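I have been putting off the container shelf since we moved to Haltley, and this month I finally gave in (with a big mug of tea, naturally).
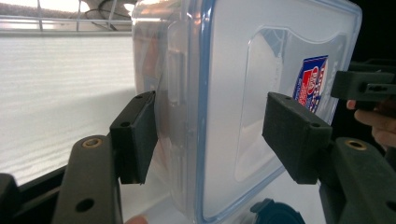 I do love a lid that snaps shut, and I'll forgive a cloudy old box almost anything if it still has one.

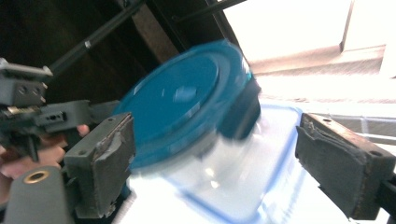

Clear plastic, blue lid, my favorite kind.

Everything is going into wire baskets now, so I can pull one out and see what I've got without half the shelf coming down on my feet!
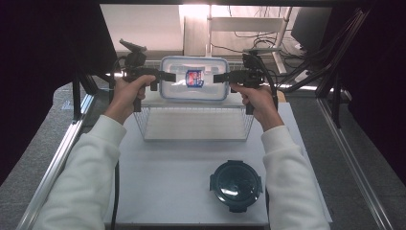 Next up: the spice drawer

Wish me luck, friends.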